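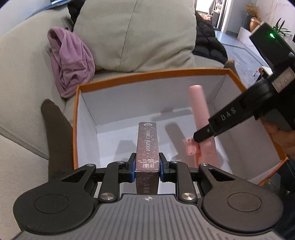

Teaching by Demonstration: Course Notes, Unit 2
Instructor: Lavanya Marar
Lab sections: Blair Galbraith
Revised 05/01/2020

2.1 Scope

Unit 1 covered how a policy is fitted to a set of demonstrations. This unit covers where the demonstrations come from. Three methods are in common use and all of them appear in the lab assignments: kinesthetic teaching, teleoperation, and hand-held gripper tools. They differ in what the person feels, what the recording contains, and how much work is needed before the recording can be played on an arm.

Throughout, a demonstration is a time-ordered list of observations and actions. An observation is whatever the robot will have available at run time. An action is whatever the robot will be commanded to do. A recording that has the first but not the second is a video. It may still be useful, but it is outside this unit.

2.2 Kinesthetic teaching

The arm is put in gravity compensation and the operator moves it by the links or the wrist. Joint angles are read from the encoders, so the recorded path is reachable by construction. There is no mapping problem between the operator and the robot.

Drawbacks. The operator's hands and body are in the camera view during recording and absent at run time. Friction in the joints makes slow, fine motion uneven. Closing the gripper usually needs a button, which separates the grasp from the motion of the wrist. Two-arm tasks are awkward for one operator, who would have to guide both wrists at once.

The Moser arm in the lab has a stiff fourth joint. Support the elbow with the free hand when guiding it.

2.3 Teleoperation

The operator moves an input device and the robot follows. The input may be a leader arm with the same joint layout, a hand controller tracked in space, or a keyboard. The recorded action is the command sent to the follower, and the recorded observation comes from the follower's own sensors. Both are already in the form the policy will use.

Two quantities should be logged with every session:

Delay, the time from operator motion to follower motion. Long delay leads operators into a move-and-wait pattern, and the policy learns the waits along with the moves.

Tracking error, the difference between commanded and measured position. During contact this difference carries information about force. Do not replace the commanded position with the measured one when cleaning the data. A policy trained on measured positions will tend to grip too lightly.

The Skolik leader arms have no force feedback. Operators judge contact by eye, so place the workspace where the fingertips can be seen from the operator's seat.

2.4 Hand-held gripper tools

The operator holds a gripper in the hand and does the task with it directly. A camera on the tool records the view from the wrist. The pose of the tool is recovered afterward from the video, usually combined with an inertial sensor, and the finger opening is measured separately. No arm is present, so recording can be done in a home or a shop as easily as in the lab.

For two-handed work the operator carries one tool in each hand. Each tool produces its own stream. The streams must share a clock, and the pose of one tool relative to the other must be known. Relative pose matters most when both tools work in one container, where a small error puts the fingers of one arm in the path of the other.

Points to check before accepting a recording:

(a) The fingertips stay visible to the wrist camera through the whole grasp.
(b) The pose track has no jumps. Plain walls and the inside of a white box offer few features and are common places for the track to fail.
(c) The speed of the tool is within the limits of the target arm. People move faster than most arms can.
(d) The path is reachable. The tool has no joint limits, so this must be tested by inverse kinematics after the fact.

Item (d) is the main cost of the method. In the October pilot with the Unex workcell, recordings that looked clean failed at this step when the operator had reached over the far wall of a box with the wrist turned inward. The arm could reach the position but not the orientation.

2.5 Packing and unpacking as a teaching task

Small rigid items moved into or out of an open box make a good first task. The start and end states are easy to name, and the walls of the box force the operator to choose an approach direction.

Narrow card boxes should be grasped across the short dimension with the pads flat on the sides. If one pad lands on a corner, the box turns in the grip as it is lifted. Cylinders can roll in the fingers and should be grasped at right angles to the long axis. In two-handed trials, fix the order of the hands before recording and keep to it. Mixed orders in a small set give the policy two answers to the same observation, and a policy that averages will follow neither.

2.6 Lab assignment

Record 100 demonstrations of the packing task, using the method assigned to your group. Store them in the Skuster format with raw timestamps. Do not resample. Mark failed trials as failed and keep them in the set.

Submit with the data:

1. The delay or pose-track log, whichever applies.
2. A short account of each rejected trial, citing the check in 2.4 or the quantity in 2.3 that ruled it out.
3. One plot of finger opening against time for a trial of your choice, with the moment of contact marked.

Groups using kinesthetic teaching should note in the log when the operator's hand blocks the camera.

Reading for the next unit: notes on time alignment, through the section on dropped samples. Bring questions on clock drift to Blair Galbraith's lab section.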